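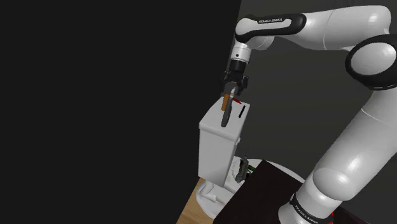

Ditero Scene Pack 2 - insertion and tabletop tasks in simulation

Ditero is a set of simulated manipulation tasks with a matched training recipe, sold by Studness as a research license. It covers single-arm work with a two-finger gripper: slot insertion, short reach and grasp, and moves that start from awkward arm poses. The pack includes the scenes, the recorded demonstrations, the policy code and the evaluation scripts.

Method

Policies are trained in two stages. The first stage learns from 476 demonstrations per task, recorded by teleoperation inside the simulator. The second stage replays each demonstration with the camera pose, the lighting and the object start poses changed, and keeps only the replays that still reach the goal state. For the insertion task this filter leaves 3,971 usable episodes. Nothing is relabeled by hand.

The change from Pack 1 is in the camera sampling. Pack 1 moved the viewpoint a few degrees either way. Pack 2 samples over a much wider shell, including views where the arm hides part of the workspace or where furniture fills a large share of the picture. Omolara Sani's ablation found that the wide shell costs accuracy early in training and gains it back later - keep this in mind if you stop runs early.

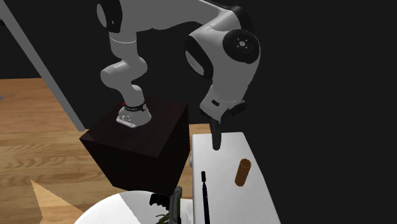

Render: Thảo Khúc / Studness

Contact between arm links and scene furniture is reported per step. In the views we ship, a wrist can rest on a block while the finger of the gripper hangs over the tabletop, so the contact log should be read by link name and not by body index.

Results

Slot insertion was tested on 274 held-out start states. With narrow camera sampling the policy failed mostly at the last stage, with the tool tip on the wrong side of the slot. With wide sampling most of the remaining failures come from the grasp: the tool turns between the fingers before the tip gets to the slot. Kiprono Massawe's notes on grasp slip are in the docs folder under Lestitz, the name of the task branch.

All results are from simulation. We have no hardware numbers for this pack.

In the license

Scene files and meshes
Demonstrations, raw and filtered
Policy code and training configs
Evaluation scripts with fixed seeds
98 reference rollouts with contact logs

Requirements

One GPU for evaluation, four for training at the default batch size. Pack 1 checkpoints load, but the camera encoder has to be trained again. The Oakley viewer is optional and is installed separately.

Updates

The next point release is planned for May and fixes the seed handling in the replay filter. Questions on the training configs go to Tín Phí; license questions go to Loan Khúc.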